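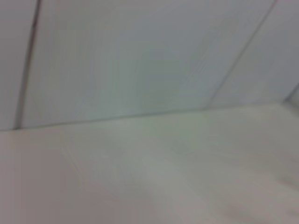 wall panels and tabletop, blurry one

sulia_mae
Posted 5/30/19
OK so I need opinions before I lose my mind. We're repainting the dining room and I'm stuck on gray-blue. I love it at the store and then I get it home and it goes purple on me after supper. I've been through more sample jars than I want to admit and my husband has started calling it the bruise room. Has anyone found a gray-blue that stays put under regular lamps? The room faces north and the trim is cream. I do NOT want to repaint the trim.

kocsis_kid
It's your bulbs. We had the same thing in our hallway and I swapped everything over to a whiter bulb and the purple went away that same night. Didn't touch the paint. Try one lamp before you buy another jar.

TWumbei
I'll disagree with kocsis_kid a little. Bulbs help, but a north room is going to pull blue all day long no matter what you screw into the ceiling. I'd go grayer than you think you want. On the chip it should look boring, almost like wet cement. Then you put four walls of it up and suddenly it's blue.
-- Theophilus

sulia_mae
Boring I can do lol. But wouldn't a real gray look dirty next to cream trim? My sister did gray with cream and it looks like she needs to wash her walls.

flamard_ave
It does look dirty. Sorry Theophilus, I've lived with it. Cream is yellow, and yellow next to gray makes the gray look like dishwater. I'd go the other way and pick something with a drop of green in it. Mine's got enough green that people call it sage when the sun's out, and after dark it's a nice soft blue. Cream trim, never touched it!

TWumbei
Well, then you don't have a gray-blue, you have a green room. Which is fine! But it isn't what she asked for.

flamard_ave
Come over some evening and tell me it's green.

Maarja A
Can I butt in about the samples? Please don't paint little squares right on the wall. The old color all around them throws your eye off, and then you've got ridges to sand down later. I paint a big piece of poster board, two coats, leave a white border around it and tape it up. Move it to a different wall every day. I did this in January when the light was awful and I figured if I liked it then I'd like it any time. Still like it.

kocsis_kid
Poster board is smart. I did the squares on the wall and yes, I can still see every one of them when the lamp's on.

sulia_mae
Oh no. I have so many squares. Is sanding really necessary or can I just prime over them?

Maarja A
Run your hand over them. If you can feel the edge you'll see it, so sand it. A fine sanding sponge takes the edge down fast -- wipe off the dust and then prime.

hultora77
Eggshell or flat? Nobody's asked yet. Shiny paint is going to show those squares a lot worse, and it bounces the lamp color around too.

sulia_mae
Eggshell, we have kids and spaghetti. OK, plan is one new bulb tonight, poster board tomorrow with one boring gray and one with green in it. You two can fight over the winner.

flamard_ave
Green. Calling it now.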